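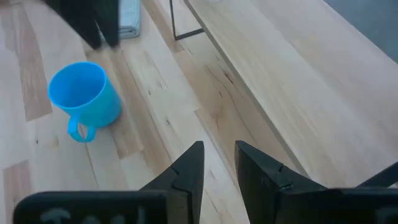

A blue mug on a wooden tabletop.

Grallwood has 3,566 residents and, until last September, had no place to buy coffee after 2 in the afternoon. The diner closed at lunch and the gas station turned its pots off soon after. Then Festen opened in the old feed store on the main road.

The shop roasts its own beans in a back room, 28 pounds at a time. Most of it goes into a medium blend called Parumik, sold by the cup or the bag. The dark roast, Tang, sells mainly to people who drive in from the farms before sunrise.

Business is slow in winter. On a good day in summer the counter serves 200 people, many of them on the way to the lake. The owners plan to add a second roaster next spring and stay open until eight. The diner has started staying open later too.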